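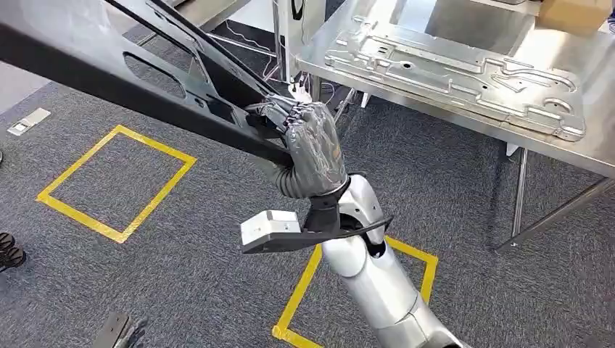

Figure 3. Black panel held at the side of the steel table, with the metal fixture plate lying on the table top.

3.2 Workstation and parts

The panel (Figure 3) is a rigid, frame-like part in matte black with an oval cutout near its middle. Its outline is angular, and one rail is noticeably thicker than the rest. In the Arkirholm trials this thick rail was the prescribed grip location, and the cutout was kept clear of contact during transfer. Earlier work at Orthorpe (Baran and Shukla) used flat blanks without an opening and reported shorter transfer paths, but the blanks could be gripped on any side and the results do not carry over directly.

The fixture plate has raised ridges, curved channels, a round hole and several recessed pockets. It remained on the stainless steel table between placements. Seating was scored as complete when the panel lay against the ridges along its full length, and as partial when one corner stood clear. Dierckx proposed a third category for panels seated with the correct contact but the wrong orientation. We adopted it after the February pilot, and pilot data were rescored accordingly.

Floor positions were marked with yellow tape squares applied directly to the gray carpet. The squares fix the standing positions relative to the table and were not moved between sessions. Worn tape was replaced along the original outline.

The final set contains 463 placements, of which 211 began from the left square. Partial seating was recorded in 87 placements, almost always at the corner farthest from the thick rail. Placements interrupted before the panel reached the plate were excluded from the set and are treated separately in Section 3.4.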